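Skalevville Housewares
Kitchen and Dining / Dish Racks

Picard Wire Dish Rack

Item 500

The Picard is a rectangular countertop rack for plates, bowls and cups. It is made of dark wire, with open sides that allow air to reach the dishes. The rack is supplied assembled and is suitable for household kitchens, staff rooms and small shared apartments.

Plates are placed on edge at one end, leaving the other end free for bowls and cups. Items of mixed size may be stored together — a separate cup holder is not required.

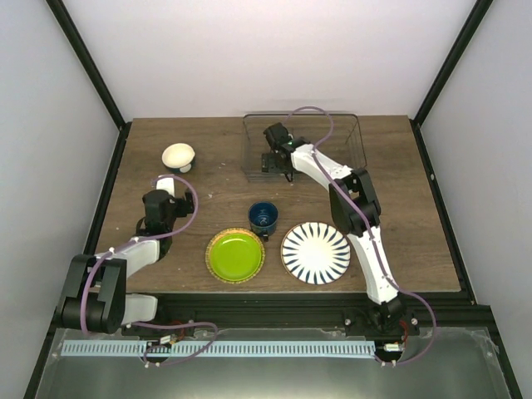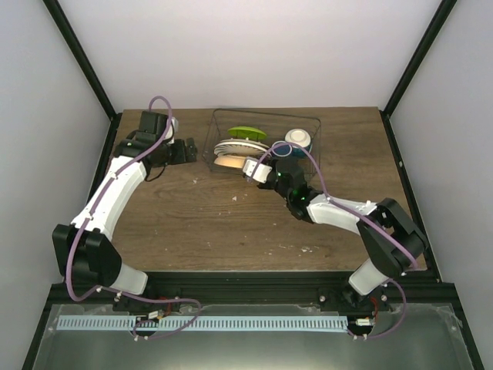
Care

Wipe the rack with a soft cloth and mild dish soap. Do not use steel wool or bleach. Dry the wires fully before placing the rack in a cabinet.

Ordering and Delivery

The Picard is sold singly or in packs of two. Orders received by noon on Thursday leave our Zaren warehouse the following week. Unused racks may be returned within 56 days of delivery. Dishes are sold separately; please refer to the Drusitz tableware pages.

Warranty

Skalevville Housewares warrants the rack for two years against faults in the wire and joints. Proof of purchase is required.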